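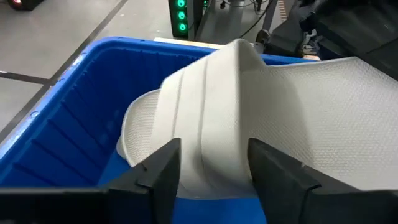 Preguntas frecuentes: servicio de lavandería para empresas

Última revisión: 18/12/2019

¿Qué carga mínima se admite por recogida?
65 kg de ropa seca por centro. Los pedidos inferiores se facturan como carga mínima.

¿Cómo debe entregarse el textil?
Separado por tipo: felpa, ropa plana y uniformes. Las prendas con cremallera se entregan cerradas. No se admiten bolsas anudadas.

¿Qué gramaje de felpa se puede procesar?
Hasta 600 g/m² en el programa estándar. Las piezas de 700 g/m² requieren secado prolongado y se tarifan aparte.

¿Se puede solicitar planchado?
Sí, en calandra, solo para ropa plana. La felpa se entrega doblada.

¿Qué ocurre con las piezas manchadas de óxido o lejía?
Se devuelven sin tratar, con etiqueta amarilla. La merma no se imputa a Grutden.

¿Cuándo cambian las tarifas?
En enero. El código de tarifa 118 deja de aplicarse a los contratos nuevos; los vigentes lo conservan hasta su vencimiento.

¿Qué zonas cubre la ruta diaria?
Jornen y Clakport. Para otras localidades, consultar disponibilidad.

¿A quién se dirige una reclamación?
A Jeanie MacLeish (calidad), indicando número de albarán. Las incidencias de facturación las tramita Cameron Drummond. Plazo de presentación: cinco días hábiles desde la entrega.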